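Plallevia Homes Fund: second progress report
Prepared by Araceli Alcaraz
14 Jul 2024

Hi Teresa,

You asked for something you could read over lunch instead of another spreadsheet, so I've kept the spreadsheet separate and I'm just going to tell you how it's going. Mostly well! There are two things I'm not happy with and I'll get to both.

The big news is that the older-tenants' guide to home changes is written. All of it, cover to cover, including the chapter on bathrooms that I'd been dodging since spring (so many opinions about grab bars, and every one of them held very strongly). Refilwe Dlamini did the plain-language edit and took out a frightening number of my commas. We now have seven chapters where the plan said six, because the section on doors and hallways kept growing until it had to move out and get a place of its own.

I want to say a bit about that chapter, as it's where a lot of your grant went this spring. When we went around the Paquette buildings, I expected to hear about stairs. We did hear about stairs, but people kept coming back to doors: doors that open the wrong way for someone with a walker, doors that meet each other in a tight hall, round knobs that are murder on sore hands. So the chapter starts with which way a door swings and how much floor it needs, then goes on to handles, thresholds, and hinges that let the door clear the opening completely. It's the least glamorous thing I've ever written and I'm pretty proud of it. 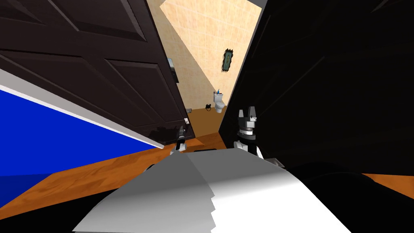 Pieter Khumalo read the draft and wrote back that we'd been too quick to recommend taking doors off altogether. He felt people in shared apartments would give up a lot of privacy for a few inches, and that a curtain is no use at all when your grandson is on the phone at midnight. Fair point. I've rewritten those two pages so that rehanging the door the other way comes first, then a different hinge, and removal is at the very end with a note about talking it over with everyone in the home.

The guide is with the printer now. The quote covers 1,721 copies, an odd number, but it's one for every apartment on the mailing list and that's what I asked them to price. Hằng Dương is finishing the Vietnamese version, and she's asked for a little more time on the chapter about lighting, where my English was apparently "very cheerful and not very clear." Ouch. I'm fixing the English too.

Now the not-so-good. The home visits are behind. We meant to offer them in three buildings by now and we're only up and running in one, Climine Court. The visits themselves are going fine and people seem glad of the company as much as the advice, but each one takes longer than I planned for. You can't walk in, measure a doorway and leave. There is coffee. There are photos of nieces. I'd like to plan for fewer visits per week from here on and keep the length as it is, and I'd be grateful for your okay on that.

The other thing is the tool library. Branix had offered to lend us a storage room and that's fallen through, so the drills and levels are living in my office and I'm climbing over them to reach the printer. I have a possible space at Paquette and should hear before the end of July.

On money, we're under on travel and over on translation, and the two come close to canceling out. I'd like to move what's left in travel across to cover Hằng's extra hours. The form is attached and only needs your signature on the second page.

Call me if any of this raises questions. I'm out visiting most mornings, but afternoons are good.

Araceli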